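Path rover, post-fault inspection, Piltville route
Inspector: Larysa Hutsuliak. November.

1. Emergency stop: pass.
2. Path edge detection: fail. Unit left the tarmac at 162 m; no kerb to register against.

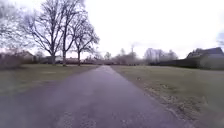

Item 2. Leaf debris along right-hand edge.

3. Wheel encoders: pass. Drift 8 mm.
4. Speed limiter: fail. Cut in late, twice.

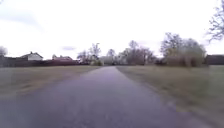

Limiter board to be replaced and item 4 repeated before release. V. Rusu to sign.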